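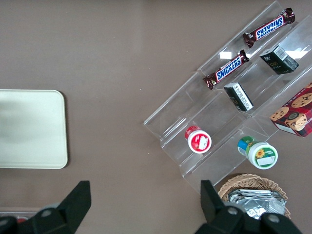
Two chocolate bars, two small boxes and two tubs on the clear stepped rack

Skono Help > Small shops and kiosks > Equipment

Can robot arms already do the work of a snack counter, or is it too early?

Kayode Effiong

Good day to all. I keep a small snack counter in the entrance hall of an office building in Gondetley. On a normal working day we sell 230 items, the most part of them before lunch. The counter is small, but there are many different things on it: chocolate bars, small boxes, little tubs, cookies, bottles, sandwiches, and sausages from the warmer.

The company Pultik has offered me a pair of robot arms for the counter. The price is 1325 per month, with service included, and the contract can be ended with one month of notice. In February I went to their hall to see a counter very similar to mine. I stayed there for 2 hours and I was permitted to ask for things in any order.

What I would like to give to the machine is the following. First, to put the goods on the rack in the morning and again after the rush. Second, to take one item and place it on a tray when a customer orders it. Third, to wipe the table. The seller told me that the first two are possible "after teaching" and that the third one is "in the plan." I do not know how much I should believe in each of these.

I have one helper, who works only mornings, and I do not want to dismiss her. My hope is that the machine would take the afternoon, when I am alone and must also go to the storage room. Has anybody used such arms for real work with real goods? I understand that in factories they are good, but in a factory each piece is the same as the last piece. My wife says that I should buy a second vending machine and sleep well.

Thank you in advance, and please excuse my English.

Kenta Nomura

Hello Kayode. I worked four years with arms of this type, first at the packing line at Yokoyama and later with small kitchens. I have no connection with Pultik. I will try to answer each chore separately, as the difficulty is very different from one to another.

Taking an item and putting it on a tray. I would say yes, with conditions. A box is the easiest thing in your list. It has flat sides and it does not change its form when the fingers close. A chocolate bar in a wrapper is also not bad, but when it lies on a slope at an angle, the gripper must turn to the same angle, and some systems do this well and others lose time. Round tubs are more difficult than people think. When a tub lies on its side it wants to roll, and if the fingers touch it a little bit off the center, it goes away. Ask them to do the tubs ten times one after another and write down the result yourself.

The clear plastic rack is a separate problem. A camera sees through it, or it sees the white reflection of the lamp and takes this for an edge. On our line we had to put matte tape on the front edges of everything transparent. It is ugly – your customers may not like it – but it helped us more than any new software. Ask if their test was made with the same lamps as in your entrance hall. If your hall has a glass door to the street, the light at 4 in the afternoon will be another light than at noon. 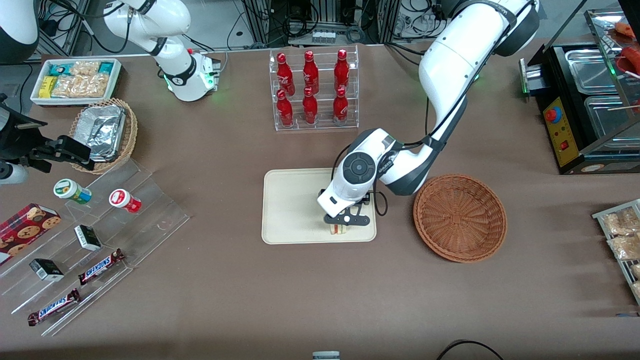
Soft food is where I would be the most careful. A small sandwich can be held by two fingers, this I have seen many times, but the force must be set low, and then with low force the same fingers can drop a full bottle. A good system changes the force for each item. A cheap one has one force for all. So in your next visit, order a sandwich, then a bottle from the back row, then a sandwich again, and look at the bread after.

The back row is important also for another reason. Taking a bottle from the front is simple. For the back row, the arm must come from above or go between the front bottles, and a neck is narrow. If they always demonstrate only the front, please be so kind to ask why.

Filling the rack in the morning. Here I would say partly. If somebody opens the cartons and lays the goods in a tray without overlapping, the arms can move them to the rack. If the goods stay in a deep basket in a pile, expect many failures, especially with foil and with soft bags. Foil shines and changes its shape with each touch. So your helper will still have work in the morning, only a little different work.

Wiping the table. No. I have seen it in nice videos. In a shop, I have seen an arm push crumbs from the left side to the right side. Crumbs are small and the cloth becomes dirty, and someone has to rinse the cloth. I would take this point out of the discussion and not pay for it.

About the warmer: I would keep the hot sausages for the human. A wooden stick with something greasy on it turns easily in the fingers, and there is also the cover to think of. You will need to ask your local food inspector in any case, as the gripper touches packed and open food with the same fingers. Who cleans the fingers, how often, and with what? In one kitchen this question alone stopped the project for 2 months.

For the money, please calculate not only the monthly price. Add the time when you stand beside and help. In the first weeks this can be one hour per day. Then compare with what you lose now in the afternoon when you go to the storage room. If that is only a few sales, your wife has a strong argument.

snackbar_east

Get the vending machine. Mine is nine years old and it broke two times. Arms are for shows, people come to film them and they buy nothing.

Kayode Effiong

Thank you both. Kenta, I have copied your list into my notebook, and I wrote to Pultik to ask for a second visit with tubs, back row bottles and a sandwich. They answered politely about the tubs and the sandwich. About the back row they did not answer yet.

I asked also who cleans the fingers. They say the finger parts can be taken off with two screws and washed, and that the customer does this. So it would be me, every evening.

snackbar_east, can I ask which type your machine is, and does it accept bottles of glass? Mine has only spirals, and the distributor told me that glass is not allowed in it.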